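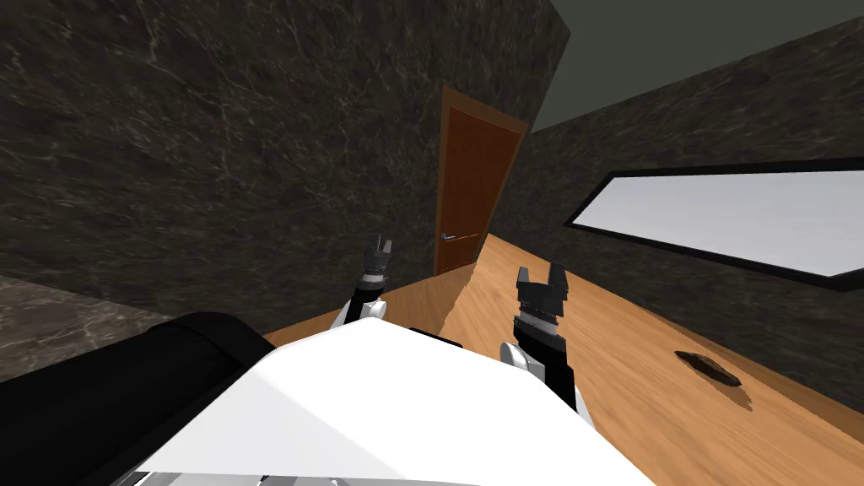 Progress Report to the Nikolovski Fund

Project: Trurkell Stone Records and Training Project
Grant holder: Plinley Building History Trust
Reporting period: January to June 2026
Prepared by: Gunnel Hedlund, Project Manager

1. Purpose of this report

This report covers work carried out under the second stage of the grant. It follows the order of the work plan attached to the grant agreement and notes where the timetable has changed. A separate financial statement has been sent to the Fund's office.

2. Background

The Trurkell quarries supplied building stone to Plinley and the nearby towns until the last working face was closed. Much of that stone is still in use in banks, schools, churches and private houses. The company papers passed through several owners and were given to the Trust in poor order. The project was set up to make these papers usable, to match them with standing buildings, and to train local people in the basic care of stone walls and floors.

3. Cataloging of the company papers

The order books and delivery ledgers have now been listed in full. The catalog stands at 1,088 entries, each giving the customer, the type of stone, the delivery address where one was written down, and the condition of the page. Entries for the early ledgers are shorter than those for the later ones. The clerk responsible for the early volumes recorded only the customer's last name and the weight of the load.

The loose letters have taken longer than planned. Many had been folded together with unrelated papers, including shipping notices from the Vommont depot, and had to be separated before they could be read. Sorting is complete. Listing of the letters has begun and will continue into the next period.

Two ledgers showed signs of mold when the boxes were opened. They were placed in a separate room and treated by an outside paper conservator. Both have been returned and may be read by appointment. The cost was met from the contingency line.

4. Building survey

Survey visits are led by Gitau Rotich. Owners are contacted by letter first, and a visit is made only after written permission has been received. The survey form was revised in January following comments from the Fund's adviser. It now asks separately about cleaning products used in the past, which the earlier form combined with general maintenance.

To date, 25 buildings have been surveyed. Most are in the center of Plinley, where the delivery addresses in the ledgers are easiest to match with present street numbers. Work in the outlying villages has been slower. Several streets were renamed, and the ledgers sometimes give only the name of a farm or the builder in charge.

The most common problem recorded is damage from hard cement mortar used in later repairs. On inside floors, old wax and sealant have built up in a number of entrance halls. Owners have been sent a short written note of the findings for their own building. These notes do not replace a professional inspection, and this is stated on the first page. 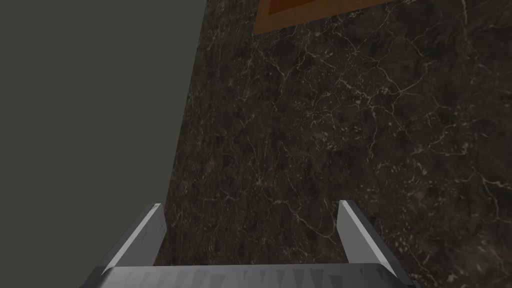 Stone surface, computer rendering.

5. Training

The introductory course ran on weekday evenings at the Trust's offices. It covered the types of stone in local use, safe methods of dry cleaning, and how to keep a simple maintenance record. Those attending included property managers, parish staff and homeowners. Written feedback was favorable on the whole. Several people asked for more time with tools and less on the history of the company, and the course outline has been changed to reflect this.

The practical day on lime mortar was postponed because the instructor was unwell. A new date has been agreed, and everyone who had registered has kept their place.

6. Public information

A printed guide for owners has been written and checked by the Fund's adviser. The first printing will be up to 800 copies, depending on the final quote. The guide will be free of charge and available from the Trust and from Plinley town hall.

7. Changes to the work plan

The Trust asks the Fund to approve the following changes:

Listing of the loose letters to be completed in the third stage of the grant.

Unspent travel money from the village surveys to be carried forward for the same purpose.

The closing date for owner survey requests to be extended by one month.

None of these changes affects the total amount of the grant.

8. Next period

Work will center on the letters, the remaining village visits and the delivery of the printed guide. Mr. Rotich will also prepare a first index linking ledger entries to surveyed buildings. A draft of the index will be sent to the Fund for comment before it is opened to readers.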